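In defence of writing on things

My mother labelled everything. Jam, obviously, but also fuse boxes, spare keys, the underside of casserole dishes that went off to church suppers, and once (I was six, and had it coming) me. When we cleared out the house at Pukwood last October, my brother-in-law Hefin Ifans and I kept stopping to read her handwriting, and we got very little done before lunch.

I have been thinking ever since about how much kindness there is in a decent label. Somebody took a minute out of their afternoon for a person who'd come along later, confused, probably holding a torch. Glenys Gronow, who ran the school library at Ukton when I taught there, used to say a book without a spine label was a book she'd have to find twice. She had 2693 of them and could lay her hands on any one while you were still describing the colour of the cover.

These days we're told we can search for everything, so why bother? Well, you can't search a freezer. You can't search a drawer full of chargers either, and I've tried, with some bad language. My phone holds five years of photos and I still couldn't tell you which beach is which - whereas Mum's old albums have the beach, the weather and who was sulking, all in biro on the back.

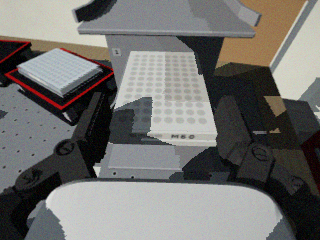

A well plate, marked M50 along its front edge.

I do like a label that's short and sits where your eye lands. Hers ran on a bit, I'll admit. One biscuit tin said "buttons, mostly, and the good scissors unless Eifion has them again". Eifion did have them. He brought them back in the spring, in an envelope with "scissors" written on the front, and I've kept the envelope too.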